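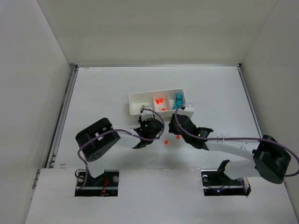 Automação Laboratorial II
Apontamentos da aula 9: avaliação do kit Plina de dois braços

1. Âmbito
O kit Plina, distribuído pela Lidura, é proposto para ensino e para ensaios de manipulação bimanual. A avaliação incide sobre a versão de bancada, com célula fechada de paredes brancas. A ficha técnica completa está na pasta da disciplina.

2. Configuração
Dois braços montados lado a lado, cada um com a base numa abertura do painel frontal. Garras pretas, elos brancos, cabo roxo exterior ao longo do elo. O cabo exterior facilita a substituição, mas forma um arco sobre a garra que deve ser considerado no planeamento de trajetórias.

3. Tarefa de referência
Separação de peças por cor num tabuleiro de três compartimentos. Os cubos laranja vão para o compartimento central. Um cubo no chão da célula conta como não colocado.

4. Parâmetros do ensaio
Ciclos por grupo: 100
Velocidade máxima: 80 mm/s
Abertura da garra: 35 mm
Recalibração: a cada 2.000 ciclos

5. Pontos a verificar
Distância mínima entre garras na zona do tabuleiro. Repetibilidade após paragem de emergência. Folga do cabo com o braço em extensão máxima.

6. Comparação
O kit Aton será ensaiado em maio com a mesma tarefa. Não alterar a iluminação entre ensaios.

Relatório: quatro páginas, a entregar a Kamlesh Sandhu, sala Bettencourt.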